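4.3 Fehleranalyse: Verkippen des Blocks nach dem Griff

Besonders spannend wurde die Auswertung dort, wo die Simulation scheiterte. 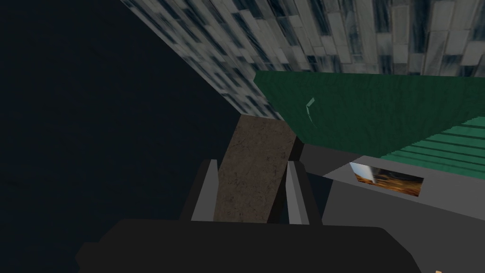 Von 2.000 simulierten Griffen brachen 351 mit einem Lagefehler ab, und 85 davon gehen auf denselben Mechanismus zurück – ein wunderbar klarer Befund! Schließen die Finger außerhalb des Schwerpunkts, dreht sich der Block um die Kontaktachse, während der Regler von Clesska weiterhin einen stabilen Griff meldet. Bech fand die Ursache im Reibungsmodell: Der Torsionsanteil war schlicht auf null gesetzt.

Abb. 2: Block zwischen den beiden Greiferfingern, Lage gekippt (Simulation).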